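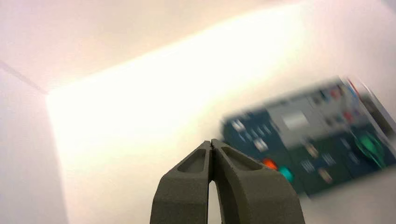
Kandedora Collectibles Set: Read Me First

Welcome, and thank you for taking a look at the Kandedora set! It is a catalog of 117 pieces of sports memorabilia, mostly programs, pennants, pin badges and signed cards, written up one by one over a long winter at my kitchen table (and a good part of the spring too, if I'm telling the truth). I started it as a list for my own shelves, then Ohemaa Issahaku asked if she could add her soccer programs, and after that it had a life of its own.

What you get

One plain table in a CSV file, called pieces.csv, with a row for each item, and a short text file of notes on the harder cases. The columns are:

piece_id - a number that never changes, even if the piece is sold
kind - program, pennant, badge, card or other
sport - as the collector gave it to us
maker - left blank if there is no mark we trust
condition - a grade from 1 to 6, explained below
signed - yes, no or unsure
notes - whatever else seemed worth saying, and I do go on a bit

Condition grades

A 6 is as good as the day it was sold and a 1 is barely hanging together. I graded the paper items and Ayuba Ofori graded the badges, as he has a much better eye for enamel than I do. We swapped a few boxes at the end to see if we agreed, and mostly we did, though he is harder on bent pins than I would be. Where we couldn't settle it, the lower grade went in.

Signatures

Please read this part before you quote us to a buyer! A "yes" in the signed column means there is a signature on the piece and the owner has some paper to go with it. It is no promise that the signature is good. We are keen amateurs and none of us is an authenticator. "Unsure" covers printed autographs that look a little too much like ink, and there are plenty of those among the cards.

Known problems

Team names are spelled the way they appear on the piece, so the same club may turn up under 2 names. The Dogbe pennants have no dates at all, and I'd be very glad to hear from anyone who can help with those. Prices have been left out on purpose, as they go stale so fast.

Versions

Version 3, 26th September: added the Trustham badges, fixed the piece numbers in the notes file, and took out a program that had been entered twice.
The next one should follow in October, once Emiliano Fuentealba has finished typing up his baseball cards.

Using the set

Use it for whatever you like, and a line of credit to the Kandedora set would be lovely. If you find a mistake, write to me with the piece_id and I will put it right as soon as I can.

Theophilus Asante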